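Last updated: 12th April

Bench notes, Jedport open day

Went over to Jedport for their open day. Main reason was the two-arm cable demo, as Jokent keep asking us whether patching can be done without a person standing at the rack. Writing this up the same evening while I still remember it.

Doors opened late and the talk at the start was mostly for school leavers, so I skipped the second half and went to find the benches. Nazmiye Değirmenci was running the cable one. She let me stand on the operator's side and ask what I liked between visitors.

The set-up is simple enough. Two black arms facing each other over a dark grey top, latticed fingers with white rubber tips, zip ties holding the cabling on the outer links. Much the same way we tied ours before we changed to clips. I asked if the ties ever chafe and she said they swap them when they look tired, no schedule.
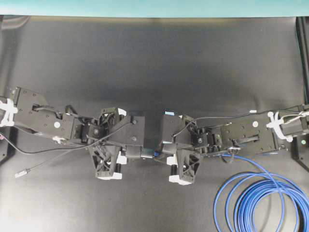
The job they give it is to take one end of a blue network cable, bring it up between the grippers and pass it from one side to the other. Nazmiye said the handover is where they lose most of their time. If the first gripper takes the cable too far back from the plug, the end droops and the second one has nothing firm to close on. They want it held close to the boot every time.

I asked how many tries they had logged before the doors opened. 37, all since the previous afternoon. She would not give me a success rate and I did not push. They changed the finger shape in December and she doesn't trust any numbers from before that.

The fingers are black with layer lines you can see close up. I'd like to try that sort of shape on our own spare pair. Must ask what they print them in, I forgot to. 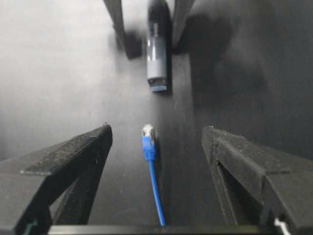
CABLE HANDLING

Points to carry back to our own bench:

- Start position of the plug matters more than I had thought. They lay it out pointing away from the gripper, with the cord running back between the fingers.
- The coil is a nuisance. A loose coil drags when the free end is lifted, and a tight one springs. They leave a long free tail and keep the rest well off to one side.
- Blue cable on a dark grey top is easy for the cameras. We have been using black cable on a black mat and wondering why the tracking drops out.
- Keep the back edge of the table clear of anything the coil could catch on.

Spoke to a man from Iltness at the next bench who is doing the same with thicker hose. He has given up on coils and hangs everything from a hook. Not much use for us, the Toprak bench has no headroom.

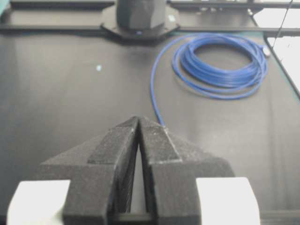 Nazmiye's view was that we should forget about the coil for now and get the pick right on short lengths first, then add cable a bit at a time. She also thought our grip force was set too high, going by the marks I described on our plugs, and offered to send over her settings.

I think she is right about the short lengths. We went straight to the full cable because that is what Jokent will have on site, and we have been fighting two problems at once.

We talked about camera placing as well. Besides the wrist views they have a fixed one, and it picks up both fingertips with the grippers apparently wide open. Ours is too high and the arm gets in the way at the moment we most want to see.

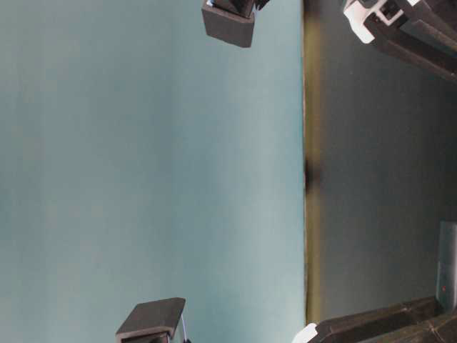

Left after 3 hours, which was longer than planned. Missed the tour of the store. Coffee was poor.

To do:
- Cut short test lengths, plugs on both ends.
- Find the grey top that came off the Toprak bench and put it back on.
- Lower the fixed camera and check the view with the grippers open.
- Write to Nazmiye about the settings and the print material.
- Tell Jokent we need another 2 weeks before they come and look.

Contact: the workshop desk, bench notes folder | Copyright the authors | Back to top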